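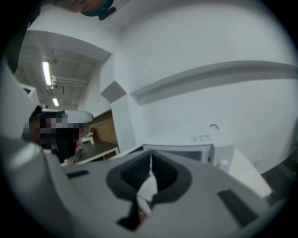

Sustthorpe Public Library Forgives Everyone, Including You

SUSTTHORPE — The Sustthorpe Public Library will stop charging late fees in January, ending a practice that has raised very little money and a great deal of guilt.

All existing fines will be wiped out on the same morning. The library's records show 1,874 cardholders with a balance, most of them under the $3 limit that blocks a card. The largest single debt belongs to a borrower who took out a guide to time management.

"We would like our books back, and we have tried being stern," the library said in a statement. "Stern brought in 94 dollars last year. The envelopes cost more."

Borrowers will still be asked to replace items that are lost, chewed or dropped in the bath. Anything more than 40 days overdue will be treated as lost until it reappears, at which point the charge will be dropped and no questions will be asked — although the staff may look curious.

Returns can be made at the main desk or at the Waaka Street and Nikia Park branches. The Nomia reading van will also accept books at its regular stops. Cards blocked for unpaid fines will work again from 9 a.m. on the first day of the new policy.

Media contact: Front Desk, Sustthorpe Public Library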